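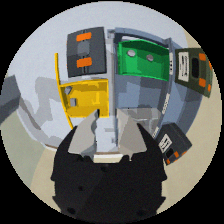

Gripper fingers and the edge of the yellow bin, simulated view.

Triltmont street bins: progress report to the Sernham fund
17th April
Prepared by Ionuț Onu

This covers the period from October up to now. I have kept the supplier's claims apart from what we have checked ourselves, as you asked after the last report.

Where we are

The grant pays for 172 litter bins and twin recycling units across Triltmont. So far 86 are in the ground and in use. The rest are in the depot, apart from 14 that went back to Cavum with faulty door hinges. Cavum describes this as a "minor batch issue". I would be happier with that phrase if they had told us which batch.

Installation has been slower than the plan said. The plan assumed every bin could be bolted straight on to existing paving, and whoever wrote that had not looked at the paving. In the market square and along most of the river path the slabs are too thin to hold the bolts, so each bin needs a small concrete pad. The contractor wants a separate rate for pads. We have agreed one for the square only and are still arguing over the path.

The bins themselves

They look well enough. The powder coating has come through one winter with a few chips near the base, mostly where mowers and sweepers go past. Cavum's brochure says the finish is "maintenance free". We have already bought touch-up paint.

The lift-out liners are a good size but awkward to pull out when full, and two of the crews have stopped using the handles and grip the rim instead. I have asked for a deeper handle on the remaining order. Cavum say it can be done at no cost, and I have asked for that in writing.

The Reuter locks are the best part of the job. They turn easily, one key fits all, and we have had no complaints. They were also the item I argued against on price, so I should record that I was wrong about them.

Recycling units

I would be careful here. The application promised a clear rise in street recycling, and the first figures do look like one: 635 kilos collected from the twin units in the first full month. But the crews tell me a fair share of that was too dirty to go anywhere except general waste, and the depot weighs the load before it is sorted. Until it is weighed afterwards I don't think either of us should quote the number.

The smaller opening on the paper side does seem to keep out bagged rubbish. It also keeps out pizza boxes, which end up on top of the unit.

Fill sensors

Cavum have offered a free trial of sensors in the lids, with a dashboard. I have put this off. The crews pass every bin daily in any case – the route would not change – and the offer is free for one season only. If the fund would like a trial, I would want the price for the second year first.

Money

Spending on the bins is within budget. Spending on groundworks is not, and will go over if the river path needs pads throughout. I don't want to give a figure before the contractor's price is settled. The contingency line should cover it, though it would leave very little for repairs.

Next steps

Replacement hinges fitted and the returned bins back from Cavum.
Pad rate for the river path agreed, or the path bins moved to the verge.
Sorted weights from the depot for at least one full month.
Written answer from Cavum on handles and on the coating guarantee.

I would ask the fund to hold the second payment to Cavum until the hinges are dealt with. They have asked me twice to sign off delivery as complete and I have not done so.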